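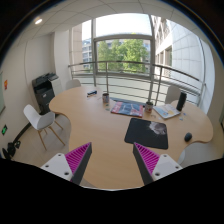 *Fig. 1: Wood-grain table with wavy edges, office meeting area.*

## Does table shape change how a group talks?

We started this project in March after a long argument over why our study group always went quiet in one room and got loud in another. Same people, same snacks, different tables! So we picked two rooms in Tondgate, one with a plain rectangle and one with a curvy top, and sat in on short planning meetings in both.

We logged 147 speaking turns and marked who talked and who they looked at. It was way more fun than we expected (also way more typing).

At the rectangle, the person at the short end got the most turns. At the curvy table there is no clear "head" — people seemed to pick a curve and settle in, and the turns spread out more evenly. Side chats went up too, which we had not planned for and had to add to our sheet halfway through.

**Problems.** The Friday group was smaller, so its numbers are hard to compare. Two of us also scored the same meeting differently, and we spent a whole lunch sorting out what counts as an interruption.

**Next.** We would love to try a round table and get to 100 turns per room.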